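대리석 주방 상판 관리하는 법 (청소, 얼룩 습포, 실링, 도마 오일까지)

최종 수정 2025년 7월 13일

급하게 정리함. 메일로 같은 질문이 계속 와서 한 군데 모아둠. 순서는 평소 닦기 → 물방울 테스트 → 얼룩 → 에칭 → 실링 → 도마. 필요한 데만 골라서 읽어도 됨. 얼룩 방금 생긴 사람은 바로 "얼룩 종류별 습포"로 내려가세요. 나중에 읽고 지금은 일단 키친타월로 눌러서 흡수. 문지르지 말고 꾹꾹.

대상은 천연 대리석. 엔지니어드 스톤(쿼츠)이나 세라믹 상판은 얘기가 다름. 쿼츠에 과산화수소 습포 오래 올려두면 수지가 상할 수 있으니 제조사 안내부터 볼 것. 화강암은 실링 부분만 참고.

우리 집 상판이 진짜 대리석인지부터

의외로 모르고 사는 집 많음. 전세로 들어왔다거나, 전 주인이 공사한 거라거나.

무늬 보기. 천연석은 줄무늬가 불규칙하게 갈라지고 같은 모양이 반복되지 않음. 프린트 상판은 어딘가에서 같은 무늬가 또 나옴. 단면도 볼 것. 싱크볼 잘라낸 안쪽이나 모서리 쪽에서 무늬가 속까지 이어지면 통돌일 가능성이 높음.

만져보기. 여름에도 차가움. 근데 쿼츠도 차가워서 이것만으론 모자람.

식초 한 방울. 제일 확실한데 자국이 남음. 그래서 꼭 안 보이는 자리, 냉장고 뒤쪽이나 상판 밑면 같은 데. 한 방울 떨어뜨리고 잠깐 뒀다가 닦아서 광이 죽었으면 탄산칼슘 계열, 대리석이나 석회석임. 테스트 끝나면 물로 바로 헹굴 것. 세 들어 사는 집이면 하지 마세요. 관리실이나 집주인한테 물어보는 게 빠름.

마감도 확인. 유광(폴리시드)인지 무광(혼드)인지. 비스듬히 조명 비춰서 전등 모양이 또렷하게 비치면 유광. 뿌옇게 퍼지면 무광. 아래 에칭 부분에서 처리법이 갈리니까 꼭 알아둘 것.

준비물

다 살 필요 없음. 집에 있는 거 빼고 사세요.

중성세제 (석재용이면 더 좋고, 없으면 주방세제 아주 조금)
극세사 행주 4장. 젖은 거용, 마른 거용 나눠서
분무기
베이킹소다
과산화수소 약국용
아세톤
랩, 마스킹테이프
플라스틱 헤라 (금속 헤라 금지)
침투성 실러
800방 연마패드 (에칭 있을 때만)
식품용 미네랄오일 (도마용)
고무장갑, 마스크

실러는 Lenz 침투성 실러 쓰고 있음. 꼭 이거여야 하는 건 아니고 "침투성" "천연석용" "식품 접촉면 가능" 세 가지 적혀 있으면 됨. 코팅형은 비추. 위에 막이 생기는 방식이라 벗겨지기 시작하면 답이 없음. 특히 싱크대 주변.

세제는 Rovura 석재용. 향 없는 걸로. 향 있는 건 음식 준비하는 데서 쓰기 좀 그럼.

매일 닦기

1. 부스러기 먼저 치우기. 마른 행주나 부드러운 솔로. 설탕, 소금, 모래 같은 알갱이 있는 상태에서 젖은 행주로 밀면 그게 사포임.
2. 따뜻한 물에 세제 풀기. 아주 조금. 거품이 많이 나면 너무 많이 넣은 것.
3. 행주 적셔서 꼭 짜기. 물이 뚝뚝 떨어지면 다시 짜기.
4. 한 방향으로 밀면서 닦기. 안쪽에서 바깥쪽으로.
5. 맹물 행주로 한 번 더. 이거 빼먹는 사람 진짜 많은데 세제 남으면 뿌연 막이 생김. "닦을수록 광이 죽어요" 하는 질문의 절반은 이 얘기임.
6. 마른 행주로 물기 제거. 자연건조 하지 말 것. 수돗물 자국 남음.

유리세정제, 식초수, 레몬, 구연산, 욕실세제, 락스. 전부 금지. 구연산은 친환경이라고 쓰는 분들 있는데 산은 산임. 대리석 녹음. 매직블럭도 유광에는 쓰지 마세요. 고운 사포랑 비슷해서 그 자리만 광이 달라짐.

요리 중에 튄 건 그때그때. 토마토소스, 와인, 커피, 식초, 레몬즙, 간장. 이 여섯 개는 불 줄이고 와서라도 닦을 것. 나머지는 설거지할 때 같이 해도 됨.

가장자리, 벽하고 만나는 이음새, 움푹한 데는 물기가 오래 남는 곳. 행주를 손가락에 감아서 따로 훑어주기. 나무장하고 맞닿은 쪽이면 더 신경 쓸 것. 돌은 멀쩡한데 나무가 먼저 불어서 들뜨는 경우가 있음.
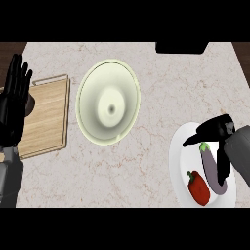

물방울 테스트: 실링이 살아있는지

실러 다시 발라야 하냐는 질문 많은데 달력 말고 돌한테 물어보면 됨.

1. 상판 닦고 완전히 말리기. 하룻밤.
2. 자주 쓰는 자리 하나, 거의 안 쓰는 자리 하나 고르기. 싱크대 옆이랑 제일 구석이 무난.
3. 각각 물 한 숟갈씩 떨어뜨리기.
4. 10분 기다리기. 타이머 맞추세요. 딴짓하다가 까먹음 (제 얘기).
5. 닦고 색깔 보기.

물방울이 동글동글 그대로고 닦았을 때 색 차이 없음 → 괜찮음. 실링 안 해도 됨.
물이 퍼졌고 닦은 자리가 살짝 어두움 → 조만간 하기.
거의 흡수됐고 자국이 진하게 남음 → 이번 주말에 하세요. 그때까지 와인은 쟁반 위에서.

어두워진 자국은 물이라서 마르면 돌아옴. 놀라지 말 것. 하루 지나도 안 돌아오면 원래 있던 얼룩일 수 있음.

두 자리 결과가 다르면 나쁜 쪽 기준으로 전체 다 바르기. 부분만 바르면 경계가 보이는 돌이 있음.

얼룩인지 에칭인지 구분

이거 헷갈리면 아무리 해도 안 지워짐. 습포로 에칭은 안 없어지고, 연마로 얼룩은 안 빠짐.

얼룩: 색이 진해짐. 돌 속으로 스며든 것. 만지면 매끈함.
에칭: 색은 오히려 옅거나 뿌옇고 광이 죽음. 산이 표면을 깎은 것. 손톱으로 쓸면 살짝 거친 경우도 있음.

와인은 둘 다 생김. 산도 있고 색소도 있어서. 이때는 얼룩 먼저 빼고 에칭은 나중에. 반대로 하면 두 번 일함.

원래 돌 무늬를 얼룩으로 착각하는 경우도 꽤 있음. 녹색, 붉은색, 황토색 줄이 들어간 돌은 특히. Mahlet Hailu 님이 메일로 황토색 줄이 안 빠진다고 습포를 다섯 번 하셨다는데 보내주신 내용 보니까 그냥 무늬였음. 줄이 길게 이어지고 가지처럼 갈라지면 무늬. 컵 바닥 모양, 물방울 모양, 흐른 모양이면 얼룩. 입주할 때 찍어둔 사진 있으면 비교가 제일 빠름. 없으면 오늘 찍어두세요.

얼룩 종류별 습포

원리는 간단. 가루가 마르면서 얼룩을 끌고 올라옴. 그래서 시간이 걸림. 급한 마음에 중간에 떼면 헛수고.

기본 반죽: 베이킹소다에 액체를 조금씩 넣으면서 땅콩버터 정도로. 흐르면 가루 더, 갈라지면 액체 더.

커피, 차, 와인, 과일, 간장 → 베이킹소다 + 과산화수소
단, 어두운 색 대리석은 과산화수소로 탈색될 수 있음. 구석에서 먼저 시험. 검정이나 진녹색이면 저는 물로만 반죽해서 먼저 해봄.

식용유, 버터, 고기 기름 → 베이킹소다 + 물
기름은 한 번에 안 빠지는 게 정상. 두세 번 각오. 오래된 기름이면 아세톤으로 한 번 닦고 시작. 환기 필수, 가스불 전부 끄고.

잉크, 매직 → 면봉에 아세톤. 어두운 돌만. 밝은 돌은 과산화수소 반죽으로.

녹 → 집에서 하지 마세요. 시판 녹제거제는 대부분 산성이라 대리석이 상함. 석재 업체 부르는 게 결국 쌈. 그리고 통조림캔, 무쇠팬 젖은 채로 올려두지 말기. 행주걸이나 수세미 받침 같은 상판 위 철물은 316 스테인리스로 바꾸면 녹 걱정이 훨씬 덜함. 싼 건 싱크대 옆에서 금방 녹물 나옴.

순서.

1. 얼룩 부위 맹물로 적시고 겉물기만 닦기.
2. 반죽을 얼룩보다 조금 넓게, 두께는 새끼손톱 두께 정도로.
3. 랩 덮고 가장자리 마스킹테이프로 붙이기.
4. 포크로 랩에 구멍 몇 개. 돌 말고 랩에만. 덮기 전에 뚫어두면 안전함.
5. 하루 두기. 24시간. 애들이랑 고양이가 건드리니까 쪽지라도 붙여둘 것.
6. 랩 벗기고 반죽이 완전히 마를 때까지 또 두기. 여기가 진짜임. 마르면서 빠짐.
7. 플라스틱 헤라로 걷어내고 맹물로 닦고 말리기.
8. 하루 더 지나서 판단. 습포 직후에는 돌이 젖어 있어서 더 진해 보임.

옅어졌는데 남았으면 반복. 세 번 했는데 변화 제로면 종류를 잘못 짚었거나 무늬거나 에칭. 위로 올라가서 다시 보세요.

끝나면 그 자리는 실러가 빠져 있다고 보고 다시 실링.

에칭 처리

무광이고 옅은 자국: 그냥 두는 것도 방법임. 쓰다 보면 전체가 고르게 길들어서 눈에 안 띔. 유럽 쪽 오래된 빵집 작업대들 다 그렇게 쓰고 있음. 신경 쓰이면 800방 패드에 물 묻혀서 원 그리듯이 아주 가볍게. 자국보다 넓게 풀어주면서. 힘 주면 그 자리만 파임. 열 번 돌리고 닦고 보고, 또 열 번. 그런 식으로.

유광이고 옅은 자국: 대리석용 광택 파우더. 젖은 천에 묻혀서 문지르고 헹구기. 제품 설명서 시간 지킬 것. 800방 패드 쓰면 안 됨, 거기만 무광 돼버림.

유광이고 손톱에 걸림: 업체. 셀프로 하다가 범위만 넓어진 분이 한둘이 아님. Esmaeil Mahmoudi 님 경우가 그랬는데 컵 자국 하나 지우려다 접시만 해졌다고. 업체 견적 받을 때는 "부분 연마"인지 "전체 연마"인지, 실링 포함인지 꼭 물어보기. 말로만 듣지 말고 문자로 받아두기.

실링 바르기

날씨 보고 날 잡기. 장마철은 피하는 게 좋음. 저는 6월에 하려다가 비 와서 밀렸음. 창문 열 수 있는 날로. 바르고 나서 하루는 상판 못 쓴다고 생각하고 저녁은 배달.

1. 상판 위 물건 전부 치우기. 커피머신 밑도. 나중에 그 자리만 안 발라진 거 보면 후회함.
2. 세제로 닦고 맹물로 닦고. 기름기 있으면 실러가 안 먹음.
3. 하룻밤 말리기. 선풍기 틀어두면 좋음. 덜 마른 돌에 바르는 게 제일 흔한 실패 원인.
4. 싱크볼, 수전, 인덕션 테두리에 마스킹테이프.
5. 구석에 손바닥만큼 시험 도포. 색 변하는지 확인.
6. 실러 100ml 덜어서 시작. 병째 붓지 말 것. 모자라면 더 덜면 됨.
7. 극세사에 묻혀 얇고 고르게. 한 팔 닿는 범위씩 구역 나눠서.
8. 설명서에 적힌 시간만큼만 두기. 더 둔다고 더 스며드는 거 아님. 표면에서 굳어서 끈적해짐.
9. 마른 천으로 남은 실러 싹 닦아내기. 천 아끼지 말고 갈아가면서.
10. 두 번째 도포는 설명서 간격대로. 그리고 다시 9번.
11. 24시간 물 금지.

끈적하게 남았으면: 실러를 새로 살짝 묻혀서 녹인 다음 바로 닦아내면 대부분 해결. 물로 닦으면 더 얼룩덜룩해짐.

다 쓴 천은 뭉쳐서 쓰레기통에 바로 넣지 마세요. 용제형 실러는 펼쳐서 바깥에서 완전히 말린 다음에 버리기. 이건 진짜 지키세요.

끝나고 물방울 테스트 한 번 더. 그리고 날짜 적어두기. 저는 싱크대 문 안쪽에 테이프로 붙여둠.

상판 위에서 쓰는 것들

돌 관리는 결국 뭘 올려놓고 쓰느냐 문제라서 이것도 같이.

도마는 무조건 깔기. 대리석은 생각보다 무름. 칼자국도 나고 칼도 금방 나감. 둘 다 손해. 나무나 플라스틱 도마로, 유리 도마는 칼 상하니까 빼고. 미끄러우면 젖은 행주 한 장 펴서 밑에 깔되 다 쓰면 바로 걷기.

냄비 받침. 대리석이 열에 강하다고들 하는데 갑자기 뜨거워지면 실러가 상하거나 금이 갈 수 있음. 금 가면 수리비가 냄비 받침 수백 개 값.

컵받침. 특히 과일주스, 탄산, 와인.

기름병, 식초병은 쟁반에 모으기. 병 바닥에 묻은 게 고리 모양 얼룩 1등 원인. Bevcombe 법랑 쟁반 작은 거 쓰는데 밑면에 펠트 붙여야 안 긁힘.

무거운 거 끌지 않기. 믹서, 전기밥솥 바닥에 펠트나 실리콘 패드. 끌 때 밑에 낀 소금 한 알이 줄 하나 그음.

물건은 띄엄띄엄 두는 게 좋음. 다닥다닥 붙여놓으면 사이에 물 고이고 닦기도 귀찮아서 안 닦게 됨.
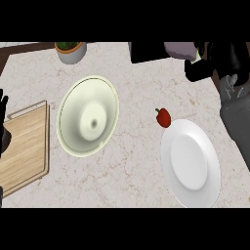
연한 무늬가 있는 밝은 대리석 상판과 나무 도마.

도마 얘기 나온 김에. 젖은 나무도마를 돌 위에 눕혀두면 도마도 휘고 돌에도 자국 생김. 나무 색소가 물 타고 내려와서 갈색 얼룩 되는 경우 있음. 씻으면 세워서 말리기. 양면 다 공기 닿게.

나무 도마 오일 먹이기

1. 따뜻한 물에 주방세제로 씻기. 담가두기 금지, 식기세척기 금지.
2. 냄새나면 굵은소금 뿌리고 스펀지로 문지르기. 레몬 반쪽으로 하는 방법이 유명한데 그건 싱크볼 안에서만. 레몬즙이 대리석에 튀면 위에 적은 에칭 바로 당첨.
3. 세워서 하루 말리기.
4. 거스러미 있으면 고운 사포로 결 방향으로만.
5. 미네랄오일 듬뿍. 앞면, 뒷면, 옆면. 손잡이나 테두리 턱 있으면 그 안쪽까지.
6. 몇 시간 두고 남은 기름 닦기. 이 작업은 신문지나 실리콘 매트 깔고. 대리석 위에서 맨으로 하면 기름 얼룩 생김.
7. 마무리로 밀랍 섞인 왁스 얇게. 선택사항.

Cikwood 도마왁스 써봤는데 무난. 향도 없고. 굳으면 통째로 따뜻한 물에 잠깐 중탕하면 발림.

올리브유, 들기름, 식용유는 쓰지 말 것. 산패해서 쩐내 남. 동백오일, 아마인유 쓰시는 분도 있는데 견과 알레르기, 건조 시간 등등 따질 게 있어서 초보는 미네랄오일로 시작하세요.

주기는 물 떨어뜨려 보고. 도마도 돌이랑 같음. 물이 맺히면 괜찮고 스며들면 바를 때.

자주 오는 질문

상판에 바로 밀가루 반죽해도 되나
됨. 차가워서 오히려 버터 반죽엔 좋음. 스크래퍼는 플라스틱으로. 레몬즙이나 사워도우처럼 산 있는 반죽은 오래 두지 말기. 끝나고 물 붓지 말고 가루부터 긁어내기. 물 먼저 부으면 풀 됨.

락스로 소독하고 싶은데
중성세제로 닦고 잘 말리는 걸로 충분한 편. 날고기 만졌으면 석재에 쓸 수 있는 살균 제품 찾아서 쓰고 맹물로 헹구기. 락스 희석액도 반복하면 광 죽음. 락스랑 식초 섞는 건 돌 문제가 아니고 사람이 위험함. 절대 금지.

Chaltu Beyene 님 질문, 이음새 실리콘에 곰팡이
겉에만 있으면 닦이는데 속에 들어간 건 안 됨. 실리콘 뜯고 다시 쏘는 게 맞음. 이때 석재용 중성 실리콘으로. 일반 초산형 쓰면 돌 가장자리에 기름 밴 것처럼 자국 생기고 그건 잘 안 빠짐.

머리카락 같은 금이 보임
손톱에 안 걸리면 원래 돌에 있던 결일 수 있음. 걸리면 사진 찍어두고 한 달 뒤 비교. 길어졌으면 하부장 수평 문제일 가능성. 업체한테 돌만 보지 말고 밑장도 봐달라고 하기.

모서리가 깨졌어요
조각 버리지 마세요!! 지퍼백에. 그 조각 있으면 접착이 되고 없으면 색 맞춰서 메워야 하는데 티가 남. 순간접착제로 먼저 붙이는 것도 하지 마세요, 나중에 그거 떼어내느라 더 깨짐.

Feven Woldemariam 님 질문, 실링했는데 커피 얼룩이 또 생겼다
실러는 방수막이 아니라 시간을 벌어주는 것. 밤새 두면 실러 있어도 스며듬. 물방울 테스트 통과했는데도 그러면 그냥 방치 시간이 길었던 거.

업체 부르기 전에 적어둘 것

상판 길이와 폭, 두께
유광/무광
마지막 실링 날짜와 제품명
얼룩 원인 (모르면 모른다고)
지금까지 뭐로 닦았는지. 부끄러워도 다 말하기. 식초 썼으면 썼다고
사진은 위에서 한 장, 비스듬히 한 장. 에칭은 위에서 찍으면 안 보임
주차 되는지, 엘리베이터 되는지

Dagim Berhe 님이 견적 양식 파일로 달라고 하셨는데 아직 못 만들었음. 위 목록 복사해서 쓰세요. 광택 파우더 비교는 따로 글 쓰는 중이고, 올리면 여기에 링크 걸어둘게요.

댓글 123개까지는 답 달았고 그 뒤로 밀려있음. 급한 건 메일로. 제목에 돌 종류 적어주면 빨리 봄.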